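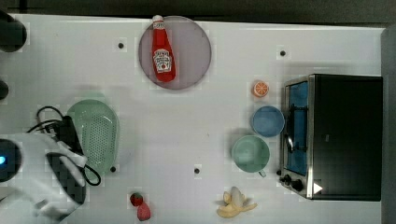 Flidport Tabletop Set: rules for recording and use

The set holds 1107 episodes of one arm working over kitchen items and toy food. Operators follow the Unwood bench rules, second edition.

Clear the arm's path before power is applied. Keep hands off the table while the arm is live — this includes resetting items. Stop the episode if a cable catches.

Failed episodes are kept and labeled as failed. Report labeling errors to Bergþóra Toft.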